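Visit report: Gevis data collection site, 16th October

Wai-kit Tsai and I went to see how Gevis runs its garment handling work, mainly to compare its collection rules with our own. Our host was Lok-yiu Lai, who keeps the rule book there and wrote most of the current version in May. We had the morning with the operators and an hour with the people who check the recordings.

The work is done in furnished rooms, with hand-held grippers. An operator gets a card with a task on it (fold, turn over, move to the other side of the bed) and a garment to do it with. Gevis had 118 garments on its list when we visited, and each one has a line in the log with its fabric, its fastenings and anything stuck or sewn to it.

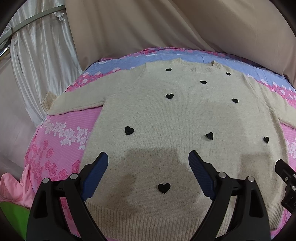

3 min read

A jumper with appliqués gets a longer entry than a plain one. The cream knit with black hearts is logged with all nine of them, plus a note on the ribbed collar, cuffs and hem. The rule for decorated knitwear is to grip at the hem or cuff and keep the pads off the appliqués. Wai-kit asked what happens if an operator closes on one by mistake. The recording is kept, marked as a contact fault, and the garment is inspected before it goes back on the rail.

The start position is less strict than ours. Garments must be front side up with the collar away from the operator, but sleeves may lie as they fall. One out and one folded in against the body is an accepted start. We have been asking for both sleeves straight, and I think we should drop that.

Bedding is covered too. Patterned sheets are allowed and no ironing or tidying is done beyond what the card asks for. Shadows from the gripper on the cloth do not fail a recording. Lok-yiu said an earlier draft did fail them, and they lost nearly 100 recordings in a week before it was changed.

Checks before each session:
Finger screws tight on both sides.
Pads clean, with no lint in the grooves.
Fingers open fully and close without catching.
Garment number read aloud and matched to the log.

The pads are wiped again after any fuzzy knit. We watched this being done and it takes a few seconds.

The reviewers work from a sheet based on the Prekier handling guide, cut down to one page. Two people mark each recording separately. Of the 133 recordings in the batch we were shown, the disagreements were mostly over whether a fold counted as finished. Gevis now puts a line on the task card saying what finished means.

We did not see the storage side, as it has moved to the Gajdoš building. Lok-yiu will send the retention rules separately.

Points for us: copy the garment log, relax the sleeve rule, add the finish line to our cards. Wai-kit will draft the changes.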